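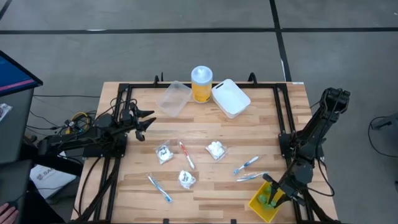

The drums start before the sun clears the feed mill. By seven the sidewalks of Oltness are lined with folding chairs, and somebody's grandmother has already claimed the shady corner by the post office with a cooler and two blankets. Founders' Day comes every May, and if you have never seen a small town put its whole heart into a parade, this is the one to drive to.

I went last year expecting a fire truck and a few waving kids. What came down Main Street was 126 separate entries, from the high school marching band to a man on a riding mower dressed as the town's first mayor. The flag went up at the courthouse at eight sharp, the crowd sang (loudly, and in at least two keys), and then the veterans led everyone off toward the river.

"My father walked in this parade and so did I, the year we moved here," says Abdelkrim Mansour, who has been parade marshal for three years. "I was nine. I carried one end of a banner and I walked too fast, and the boy on the other end got dragged the whole way." He still has the banner. It hangs in his garage over the snow tires.

The awards are what people argue about all winter. There are prizes for best float, best marching group and best storefront, and the judges sit on a flatbed outside the library trying to keep straight faces. Last year the float prize went to the Flultard Bakery for a rolling oven that puffed out real flour every half block. The dentist's office, whose giant smiling molar had won the year before, took second and is said to be planning something with lights.

Faustine Marchal runs the bakery, and she built the oven with her brother-in-law in a borrowed horse barn. They went through nearly 200 pounds of flour, most of it on test runs. "The first time we tried it, the horses looked like ghosts," she says, laughing so hard she has to put down her coffee.

After the parade the whole thing spills into Riverside Park, where the schools, the county offices and the clubs put up their booths. I got my blood pressure checked, learned how to prune a pear tree and signed up for a library card in a county where I don't live. Iman Alaoui, a fourth-grade teacher, had her students at a table with a hand-drawn map of the town as it looked in the 1800s, and each of them could tell you which building had burned down and who got blamed for it. They were wonderful – very serious, very sticky with lemonade.

The official count last year was 1,275 people in the park at noon, in a town that doesn't have that many mailboxes. Lieven Dewulf, who cooks the chicken, says he could have told them that without counting. He ran out by 12:30 and had to send his son to the next town over for more.

Get there early if you want to park north of the tracks. Bring cash for the pie table, and a hat. When the band turns the corner at Mill Street they go quiet for half a block, with only the snare drums tapping, as they pass the memorial. Then the trombones come back in all at once and every dog on the street starts to howl.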